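I bought the Vomeo basket in the olive green because the gray was sold out, and I've come around to the color. It's the medium size, the rectangular one with the lattice sides and the handle slots cut into the rims. I've had it long enough now to have opinions, so bear with me!

First, what I wanted it for. We go through a ridiculous number of hand towels in this house (two kids, one dog, one husband who uses a fresh one every time he washes a coffee cup) and they were living in a heap on top of the dryer. I wanted something I could carry from the dryer to the folding table and then straight onto the shelf, without repacking anything along the way.

On that score it's great. A hand towel folded in half and then in half again lies flat on the bottom, and I get two stacks side by side if I'm careful with the corners. Bath towels are a squeeze - I can do three, but the sides bow out and it looks sad. My sister-in-law Aurora has the large and says hers takes bath towels fine, so go up a size if that's your main use.

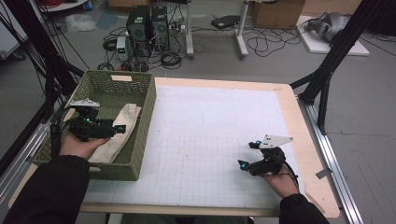
The woven look is plastic, and I was a little snobby about that at first. But I've had real wicker, and real wicker snagged every terry loop I owned. I've pulled towels in and out of this one all winter and haven't had a single snag. It wipes clean too, which came in handy when somebody (Jalen) put a jar of bubble stuff in it with the lid half on.

Now the gripes. The handle slots are fine for towels, but the edges are a bit sharp and I wouldn't want to haul anything heavy up the stairs with it. Mine also came with a rough seam along one corner that I took down with a nail file. And lint gets into the holes! Every couple of weeks I rinse it in the tub and pick at it with an old toothbrush.

I wish they sold a lid. I also wish the sizes nested properly, but the small one sits crooked inside the medium and they won't stack on the closet shelf without sliding around.

Would I buy it again? Yep, I already did. The second one is in the hall closet with the dish cloths, and I'm waiting on the gray to come back in March so I can get one for the bathroom.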